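FOR RELEASE 21/06/2023

Perron opens its flood cleanup line to all residents of the lower valley

Contact: Colleen Grewal, Perron Relief Office, Skanditz

Hi everyone, Colleen here. I usually write these in the third person and quote myself, which always feels silly, so this time I'm just going to tell you what's going on and you can lift whatever you need from it.

Starting this morning, the Perron cleanup line is open to every household and small business between the Skanditz dam road and the old rail bridge. Until now we could only take calls from the blocks inside the evacuation zone. That has changed, and I'm so glad it has, because my phone has been full of messages from people two streets over who had just as much mud in their kitchens as everybody else.

For those of you just catching up: the river came over the east bank at Skanditz after the upstream spillway gate stuck partway open. The water went through the market district first, then spread south along the low streets. We have 2239 damage reports logged in our system. Of those, 437 are homes where the ground floor can't be lived in right now. The rest run from flooded basements and ruined furnaces to sheds and fences that ended up in somebody else's yard (mine included — if you have a green garden gate that isn't yours, call me).

I'm not going to get into why the gate stuck. The dam operator is looking into it, the county is looking into it, and Perron has no part in either review. Please send those questions to the county press desk. I know that's not the fun answer.

So what can you get by calling? A crew will come to your address, pump out standing water, haul soaked carpet and drywall to the curb, and leave you with a dehumidifier for as long as we can spare one. There's no charge and no income test. You don't need to own the place. Renters, please call! We've heard from a lot of renters who figured this was only for landlords, and a few whose landlords told them so. Anyone living at the address can sign the work form.

Crews are going out in this order: homes with someone sick, elderly, or under two years old, then homes with no working power, then everyone else by date of call. Being late to the list doesn't knock you off it. If your situation changes while you wait, call back and tell us and we'll move you. 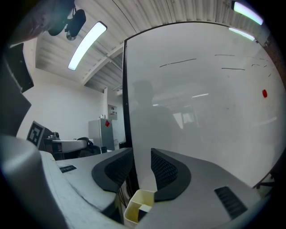 Equipment was our big headache last week and it's a smaller one now. Ruvov, the tool rental company out on the county road, has handed over 60 pumps and most of its drying fans for the rest of the summer, and Flarelel is trucking in fuel so the generators can stay on overnight. I called Ruvov on a Friday expecting to beg for ten pumps. The man on the phone asked me where to park the truck. I may have cried a little in the supply closet.

Silvan Aigner is running the field side for us. Some of you met him at the high school on the first night, when he was the tall one in the wet socks handing out blankets. I asked him for a proper quote for this release and got the following: "We can reach most addresses within three days of the call. If your street still has water on it, it may take longer, and please don't try to drive a pump in yourselves. Two cars stalled on Mill Lane yesterday and we had to stop work to get people out."

He also wanted me to mention the electric panels. If water reached yours, leave it alone until an electrician has been by, even if the water has gone down and everything looks fine. Crews won't plug in fans at a house with a wet panel. They'll still pump and haul, running off a generator, and come back for the drying.

A few more things people keep asking.

Tap water: the boil notice is still on for everything south of the market. The utility will announce when it's lifted, and we'll repeat that on our line as soon as we hear. Bottled water is at the high school and at the fire station, 8 a.m. to 8 p.m.

Insurance: take pictures before the crew arrives. Lots of them, and get the water line on the wall if you can see it. We'll hold off on hauling anything if you tell us your adjuster wants to look at it first. Just stick a note on the pile — tape and a marker work great.

Money: separate from the cleanup, Perron is handing out grants of up to $2000 per household for beds, stoves, refrigerators and water heaters. Those applications are on paper at the high school. I know, paper. The online form kept timing out and I got tired of apologizing for it. Bring something with your address on it. If your papers got wet or washed away, come anyway and we'll sort it out at the table.

Shelter: the high school gym stays open to overnight guests. Pets are welcome in the east wing as long as they come with a leash or a carrier. The gym has to go back to the school in August, and we're already talking with two churches about taking over, so please don't worry that anyone will be put out on the street. I'll send a new release when we have an address.

If you want to help and you don't live in the valley, money is easier for us than things right now. We have plenty of clothing. Really, plenty. What we could use is people with a commercial license who can drive a dump truck on weekends, and anyone who speaks Polish or Vietnamese and can spare a few evenings answering calls.

For reporters: I can set up time with Silvan most mornings before the crews leave, and I'm happy to talk pretty much any time after lunch. Several families have said they'd be willing to speak with the press, and I'll pass along your number so they can decide for themselves. Please don't follow crews into people's homes without asking. We had a bit of that on the weekend and it didn't go over well.

The cleanup line is staffed from 7 a.m. to 10 p.m. every day, and you can leave a message overnight. The number is on our posters and on the Perron page.

Colleen Grewal
Perron Relief Office, Skanditz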